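Search this site Enter keywords Go

Notes from the Equipment Fund

May 19, 2018

Well, friends, it has been a long spring of spreadsheets, and I am happy to say that we finally have a plan for the second robot arm at the Grundgate workshop. I promised in the last newsletter that I would lay out where the money goes, so pour yourself something nice, because I do tend to go on a bit (Xiaoyan has already told me twice to keep this to one page, and I have already failed).

Many of you came to the open evening and asked very good questions, and the one I heard most was why we can't simply buy the arm and be done with it. I wish we could! When we bought the first one, I put the arm in the budget, patted myself on the back, and then spent the next several months going back to the members for all the bits and pieces that go with it. Cables, mounting hardware, spare grip pads, a proper mat for the table, somebody's time to set the thing up. None of it was shocking on its own, but it added up, and every request meant another form and another wait. This time I want the whole lot in one envelope from the start.

So we have split the plan into the arm itself and what I've been calling the trimmings. The arm is the easy part. We had quotes from Prieto and from Trestberg, and they came in close enough that the price won't settle it. Prieto can deliver sooner, but Trestberg includes setup and a day of training, and after last time I have grown very fond of the words "setup included." Fulgencio Pastor is going over both quotes line by line and will bring his pick to the June meeting.
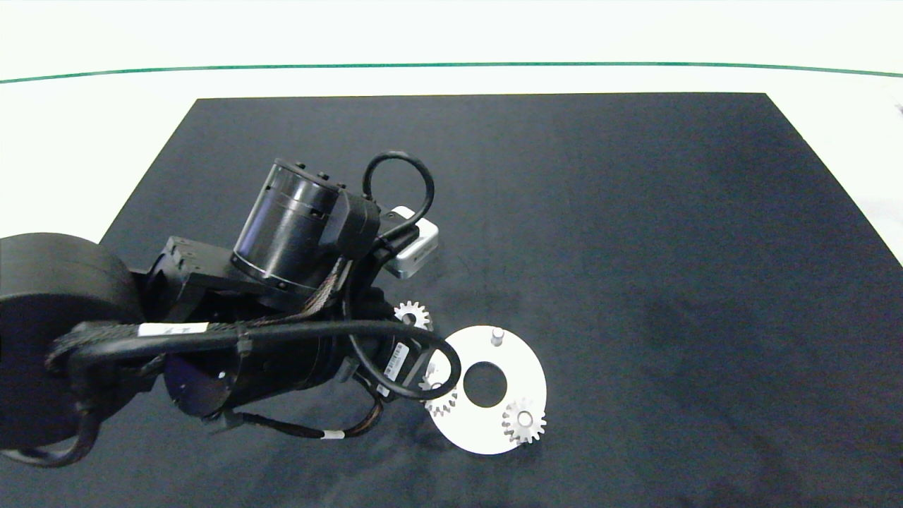 The trimmings come to $970, and I am rather proud of that number. A good part of it is cabling, including a spare set for the wrist, which gets bent this way and that more than any other stretch. We have also put in $80 for printed practice parts. Gears and pegs are what our Irkton assembly group works with most, and they do go missing (I found one in my coat pocket at the grocery store, so I can't point fingers at anybody). Then there is $66 for a new mat, and the rest goes to fasteners, labels, and a small cushion for the things I am surely forgetting.

I should say a word about time, too, as it costs us as much as money does. Xiaoyan Hou has kindly agreed to look after the new station for its first 16 weeks, and she asked that we not pile projects onto it right away. I think she is right. With the first arm we were so excited that we had people signed up for it before it was bolted down, and there were some long faces when it wasn't ready. If the order goes in after the June meeting, we would like to have the arm on its table in September and open it up to sign-ups gradually from there, with the assembly group going first.

Please do think about what you would want to use it for, even if it's only a vague idea. Reach matters, and so does how much weight the arm can carry, and those are the two things we can't change once the order is in. If you mostly work with small parts, either quote will suit you fine. If you're dreaming of something heavier, Fulgencio would love to hear from you before he makes up his mind, and he is very patient with people who don't know the technical terms (I am living proof!).

The full budget sheet is pinned up by the sink in the workshop, with a pencil on a string for your comments. Write as much as you like, and put your initials next to it so we can come and find you.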